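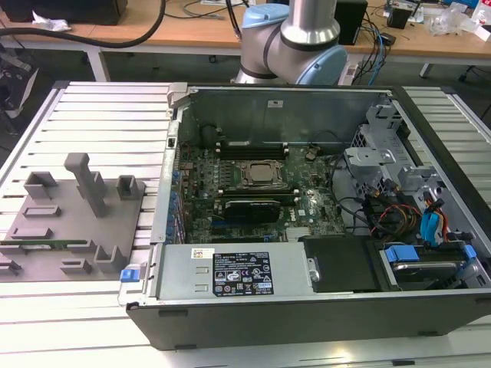
Old tower, worth keeping or time to let it go?
Posted in Home Computing by Foulkes, 12/11/2018

Hello all, I hope this is the right corner of the site. I do the newsletter and the membership list for our allotment society in Dastgate, and I've done both on the same desktop for 9 years. It has been a faithful old thing, but it now takes so long to start that I put the kettle on, drink the tea and wash the cup before I can open a letter. Once it's going it isn't too bad, apart from the photos – I have 1,764 of them, mostly of marrows, and scrolling through the folder is agony.

My nephew says buy a laptop. I don't much like laptops, my hands are big and I'm fond of my keyboard. Is there anything sensible I can do for a modest sum, or would I be throwing good money after bad? It has 4 GB of memory, if that helps. The January newsletter is the big one, so I'd like to be sorted before then.

Zelby
Hello Foulkes, and welcome! I was in much the same boat last winter, so do take heart. I'd start with the drive. If yours is the old spinning sort, swapping it for a solid state one will do more for the starting up than anything else you could buy, and your photos should come up quicker too. Memory would be my second purchase. Look up the exact model before you order, as the older kinds don't fit newer slots and the other way about, and shops can be sticky about returns.

Before any of that, please copy your photos and the membership list on to something separate, and open a few files from the copy to check they're all right. Then shut down, pull the plug from the wall, and touch bare metal on the case now and again while you work. Put the screws in a saucer – I lost one in the carpet and it was weeks before the hoover found it.

If you'd rather not open it up yourself, a small repair shop will usually fit a drive and move everything across for you. Do ask for the price first. Let us know how you get on, and good luck with the marrows.

Flollo
laptop every time. you can plug your own keyboard into it you know, I do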